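Notebook, handheld gripper work, Brevholm room
22nd August
Present: F. Wada, P. Arrieta (notes)

Purpose today is to get the handling rules for the hand-held grippers into a state where two people can follow them and produce the same recordings. The draft from May was written for one operator and one tool. It says nothing about two tools in use together, and its section on finger pads is a single line ("pads to be in good order"), which can't be checked.

Reference used: Sorner internal procedure, rev 3. Fumiko has the marked-up copy. Clause numbers below are from that copy.

Before starting we read clause 4 aloud and agreed on terms. "Tool" is the whole hand-held unit. "Fingers" are the moving parts with the padding. "Pads" are the padding only. The May draft used "gripper" for all of these, and this led to a wrong order with Nitach for replacement parts. The order was for complete fingers when we wanted pads. 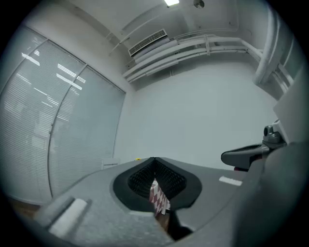

PRE-USE CHECKS (clause 4)

4.1 Pads. Look at both inner faces. Reject for any lifted edge, tear, or missing texture. Wipe with a dry lint-free cloth. No solvent, including alcohol, until Tian confirms what the adhesive will take. I wrote to them again this morning.

4.2 Closure. Close the fingers with nothing between them and look along the seam. The May draft says "fully closed." Fumiko objects that the pads are compliant, so a light squeeze and a hard squeeze both pass. New wording: close until the pads first touch along their length, then release. If one end touches well before the other, set the tool aside and log it. No numeric limit for now. I would like one, but we have no gauge that fits and I don't want a figure in the rule that can't be measured on the bench.

4.3 Camera lens. Inspect under the ceiling light at an angle. Clean before pads are touched, never after, to keep pad residue off the glass. This reverses the order in rev 3.

4.4 Markers. Any printed marker on a tool must be flat, clean and firmly mounted. A marker with a curled corner is replaced, not pressed back down. Spares go in a flat folder.

4.5 Fasteners. Finger-check only. Do not retighten during a session. If something is loose, the session stops and the tool gets a tag. Retightening changes the geometry, and anything recorded afterward needs a new calibration.

TWO-TOOL WORK (new clause 5)

5.1 Each tool gets its own log line, even when both are used by the same person.

5.2 Calibrate both before either is used. If one is recalibrated, the other is too. Fumiko thinks this is excessive. I agree it costs time, but the alternative is keeping track of which pair of files belongs together, and we got that wrong in May.

5.3 Hold the tool by the body. Fingertips stay off the pads and clear of the lens and the marker face. Support from underneath is allowed as long as the hand is not in the path of the jaws.

5.4 A patterned object held in the fingers should sit between the pads with part of the pattern exposed. Squeeze only enough to retain it. Over-squeezing bends thin stock, and then the squares are no longer on a plane and the pattern is no use for measurement.
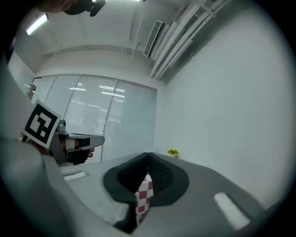 5.5 When one tool is raised for the other to view, the person raising it keeps the marker face toward the other tool's camera and says "set" before the interval starts. Hold time is 3 seconds. Rev 3 has 9, and arm drift in the second half made those intervals worse than useless. Shorter holds, more of them.

5.6 Blinds remain in one position for the whole session. Overhead lights on. If either changes, end the recording and start a new one. Ceiling light reflections are accepted as long as they do not fall across a marker.

LOGGING (clause 6)

Each log line: tool ID, operator initials, pad condition (pass/reject, no comments in this field), calibration file name, start, stop. Remarks go in the last column. File names take the session number first, then the tool. Session numbering restarts at 200 so that nothing collides with the older set.

Any clause deliberately not followed is written down with its number. Today: 4.1, no lint-free cloth in the room, pads inspected but not wiped. Entered under remarks for both tools.

OPEN

- Tian: adhesive and cleaning agents. No reply yet.
- Nitach: return the wrong parts, reorder as pads only. PA.
- Clause 4.2 needs a gauge. FW to look at feeler stock.
- Clause 5.2 stays as written for the next 17 sessions, then FW and I compare the calibration files and decide whether the paired rule is worth keeping.
- Rev 3 copies to be pulled from the bench binder once rev 4 is signed. Marked-up copy goes in the back of this notebook.

PA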